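Der Karton auf dem Tisch

Von Teodora Ivanov

In unserem Büro gibt es eine schöne Teeküche. Sie hat einen Hängeschrank mit Glastüren, eine Schublade nur für Teebeutel und ein Regal, welches die Firma Simomen vor zwei Jahren geliefert und montiert hat. Das Regal heißt im Katalog »Snackstation«. Es hat sechs Fächer, jedes Fach hat ein Schild, und auf den Schildern steht in grauer Schrift, was darin liegen soll: Nüsse, Riegel, Obst, Salziges, Süßes, Sonstiges. Ich habe in diesen zwei Jahren kaum einen Menschen vor dem Regal stehen sehen, der zufrieden aussah.

Ich möchte in diesem Text für den offenen Karton sprechen. Das ist ein kleines Thema, ich weiß es. Aber ich arbeite seit zweiundzwanzig Jahren in verschiedenen Büros und Werkstätten, in drei Ländern, und ich bin zu der Meinung gekommen, dass man über einen Arbeitsplatz sehr viel lernt, wenn man schaut, wo das Essen steht, das allen gehört.

Zuerst die Gegenseite, damit ich gerecht bin. Meine Kollegin Fathima Sivakumar hat die Snackstation damals ausgesucht, und sie hat gute Gründe gehabt. Sie sagt, ein Karton sei ein Transportmittel und kein Möbel. Man müsse ihn auspacken, so wie man einen Koffer auspackt, wenn man angekommen ist. Wer aus dem Karton lebt, sagt sie, der ist noch nicht richtig eingezogen. Das hat mich getroffen, denn ich habe einmal eine ganze Wohnung ein Jahr lang aus Kartons bewohnt, und es stimmt, dass ich dort nicht richtig eingezogen war.

Außerdem sagt sie, dass im Karton unten immer das liegt, was keiner will. Auch das stimmt. In jedem gemeinsamen Karton gibt es eine unterste Schicht, und sie besteht aus Reiswaffeln.

Trotzdem bin ich anderer Meinung. Ein Fach mit Schild verlangt von mir eine Entscheidung, bevor ich überhaupt Hunger habe. Ich muss wissen, ob ich heute ein Mensch für Nüsse bin oder ein Mensch für Süßes. Am Nachmittag um vier Uhr weiß ich das nicht. Ich will hineinschauen und etwas entdecken. Ich will eine Verpackung zur Seite schieben und darunter eine andere finden, deren Aufschrift ich nicht lesen kann. Im Karton liegt das Weiche neben dem Knusprigen, und die Ordnung macht der, der zuletzt gesucht hat.

Und dann ist da die Frage des Ortes. Die Snackstation steht in der Teeküche, hinter einer Tür. Wenn ich mir dort etwas hole, gehe ich weg von den anderen, ich esse im Stehen, und ich komme zurück mit Krümeln am Pullover und einem etwas schlechten Gewissen. Der Karton steht auf dem Tisch, an dem gearbeitet wird. Man streckt den Arm aus. Dabei fragt man fast automatisch den Nachbarn, ob er auch etwas möchte. Ich habe viele Gespräche erlebt, die mit einer Hand im Karton angefangen haben, und darunter waren auch solche, die für die Arbeit nützlich waren. Im Teeküchenregal habe ich nur gelernt, dass jemand die Cashewkerne aus der Mischung sortiert.

Prasanna Bhuiyan, mit dem ich früher bei Zollus im Lager gearbeitet habe, hatte dazu eine feste Regel. Wer den Karton leer macht, bringt den nächsten. Das Wort »leer« war dabei Gegenstand von langen Verhandlungen. War ein Karton leer, wenn noch zwei Hustenbonbons darin lagen? Prasanna meinte ja. Andere meinten nein, und so blieben die Hustenbonbons manchmal wochenlang liegen, allein auf dem braunen Boden. Das war nicht schön. Aber ich erinnere mich an diesen Streit sehr gern, und an das Formular, mit dem man bei meinem heutigen Arbeitgeber Riegel nachbestellt, werde ich mich vermutlich nicht gern erinnern.

Ein Wort auch zum Geld. Für die Snackstation haben wir 1000 Euro bezahlt, mit Montage. Das Auffüllen übernimmt eine Firma mit dem Namen Skidico, sie kommt regelmäßig und sortiert nach Liste. Auf der Liste stehen 124 Artikel, aus denen man wählen kann, und das klingt nach großer Freiheit. In der Praxis hat einmal eine Person die Kreuze gemacht, und seitdem essen wir alle, was diese Person im Januar mochte. Ein Karton kostet nichts. Er wird von verschiedenen Menschen gefüllt, und weil jeder in einem anderen Laden einkauft, schmeckt er auch verschieden. Bei Zollus haben wir zwanzig Euro im Monat zusammengelegt, und ich habe dort Dinge gegessen, für die ich bis heute kein deutsches Wort habe.

Manche Leser werden jetzt an die Hygiene denken. Für offene Kekse auf einem Teller gebe ich ihnen recht. Aber einzeln verpackte Ware hat dieses Problem viel weniger. Es bleibt dafür das Problem der Verpackung, und hier habe ich keine gute Antwort. Der Müll von so einem Karton ist beträchtlich, jedes kleine Brötchen trägt seinen eigenen Mantel. Ich schäme mich ein wenig dafür und greife trotzdem zu. Wer einen Obstkorb hinstellt, handelt sicher besser als ich. Ich bitte nur, dass auch der Obstkorb auf dem Tisch steht und nicht hinter der Tür.

Die Gestaltung gehört für mich ebenfalls dazu. Wir haben im Büro graue Tische gewählt, weil Grau ruhig ist. Auf einem grauen Tisch sieht ein brauner Karton wirklich aus wie etwas, das jemand vergessen hat, und ich verstehe, dass Fathima ihn dort nicht haben wollte. Meine Freundin Shiuli Munasinghe hat mich auf den Gedanken gebracht, dass vielleicht der Tisch der Fehler ist. Wo der Tisch selbst schon laut und fröhlich ist, da stört der Karton überhaupt nicht mehr. Er wird sogar zum ruhigsten Gegenstand im Zimmer.

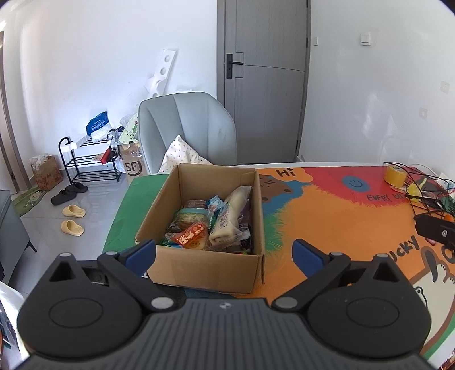 Brot, Brötchen und Gebäck im offenen Karton, daneben ein Bär und ein »Hi« in der Sprechblase.

Ich schaue dieses Bild oft an, wenn ich mit jemandem über das Thema diskutiere. Das lange helle Brot lehnt schräg im Karton, mitten unter den anderen Sachen. In der Snackstation gäbe es dafür kein Fach. Es ist nicht Nuss und nicht Riegel, es müsste zu »Sonstiges«, und dort würde es quer hinausragen und bei der nächsten Runde von Skidico wahrscheinlich entfernt. Der Karton dagegen hat einfach keine Meinung dazu, wie lang ein Brot sein darf. Und rechts auf dem Tisch die Kabel und die Rolle mit dem gelben Klebeband — auch das finde ich richtig. Essen und Werkzeug teilen sich eine Fläche, wie es in jeder Küche ist, in der ich mich wohlgefühlt habe.

Über die Wörter auf der Tischplatte kann man lächeln. »EVERY DAY« steht dort, und »LUCKY«. Früher hätte ich gesagt, dass Erwachsene so etwas nicht brauchen. Prapai Meesuk, die bei uns die Räume plant, hat mir widersprochen: Erwachsene bräuchten es mehr als Kinder, weil Kinder von selbst auf den Tisch malen. Ich habe lange darüber nachgedacht und finde jetzt, dass sie recht hat, auch wenn ich für meinen eigenen Schreibtisch vielleicht eine kleinere Figur wählen würde.

Was schlage ich also vor? Die Snackstation soll bleiben, sie ist bezahlt und an die Wand geschraubt. Man kann darin sehr gut Druckerpapier lagern, das liegt gern in Fächern. Den Auftrag zum Auffüllen würde ich kündigen und das Geld in eine Dose legen, und jede Woche geht eine andere Person damit einkaufen, in einem Laden ihrer Wahl, ohne Liste. Der Karton kommt auf den großen Tisch, in die Mitte, oben offen. Wenn er weich geworden ist, nimmt man einen neuen, Kartons haben wir im Keller mehr als genug.

Fathima hat diesen Text vor der Veröffentlichung gelesen. Sie bleibt bei ihrer Ansicht und hat mir an den Rand geschrieben, dass ich die Reiswaffeln ungerecht behandle. Über die Farbe der Tische will sie mit Prapai noch einmal sprechen.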